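**Radgate data collection - progress report to Clendari**
Reporting period: January to early March
Date: 14 March 2023
Prepared by: Flurken, data operations

## 1. Status

Collection for the tableware tasks is behind plan by one week. Collection for the cloth tasks is on plan. The labeling backlog reported last time has been cleared, and the first training set was passed to the modeling group with its index file and a list of known faults.

Spending is within the approved budget for the period. The line for replacement parts will be used up before the end of the quarter, and a small transfer from travel is requested in section 5.

## 2. Collection

All demonstrations in this period were recorded by human operators at the tabletop stations. Each episode covers one task from start to reset. Operators work in pairs and change places after 15 episodes, a limit we set after grip speed was seen to drop late in longer runs.

The current task list has 17 entries. It includes moving bowls and plates, wiping, folding, and handling items with cloth or liquid nearby. The last group was added at Clendari's request. It is slower to record than the others, as the table has to be set back to a known state between episodes, and it accounts for most of the delay.

Black cloth remains the hardest material to record well. When it is bunched up it shows few edges, and the hand covers much of what is left. Glossy bowls cause a separate problem: ceiling lights reflect in the inner wall as small bright spots, and these move as the viewpoint moves. Both conditions are common in real kitchens and will stay in the set.

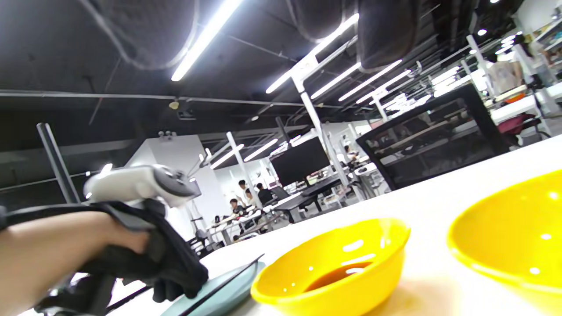 ## 3. Quality review

Every episode is replayed once by a reviewer who did not record it. Of the episodes reviewed in the last full week, 184 were accepted and 42 were rejected. The reasons for rejection, most frequent first:

- tracking lost for longer than the allowed gap
- object outside the view at the moment of grasp
- task not finished, or finished in the wrong order
- wrong task label attached at the start

Tracking loss is concentrated in the cloth tasks. Part of it comes from fast wrist rotation, and the operator guide now sets a slower pace for lifting and turning. Label errors fell after the start menu was changed to show the task name in full.

Rejected episodes are kept in a separate store with the reason attached. The modeling group has asked for access to the unfinished ones, which may be of use for training a success detector - a decision on this is open.

## 4. Problems and changes

Time sync between the hand unit and the recording computer drifted on one station during the second week. The affected episodes were found by comparing the two clocks and were withdrawn. The sync check now runs before each session and blocks recording if the offset is too large.

The converter from Grgić has been updated to the current file format. Older episodes were converted again, and a sample was compared by hand with the originals. No differences were found in pose or grip data. Image timestamps are now stored at higher precision, so file hashes do not match the earlier release.

Background variety is still limited. The stations are in one open office area, and the same desks and ceiling lights appear behind much of the work. The modeling group expects this to hurt transfer to other rooms. A second site has been discussed with Clendari but no space has been agreed.

## 5. Next period

1. Finish the remaining tableware episodes and close the one-week gap.
2. Record a set of cloth tasks at the slower pace and compare the rejection rate with the present one.
3. Deliver the second training set in May, with train and test splits made by object as well as by operator.
4. Move two stations to face a different wall until a second site is available.

Decisions needed from Clendari: approval of the transfer from travel to replacement parts, and a yes or no on releasing rejected episodes to the modeling group. Item 4 can go ahead without further approval.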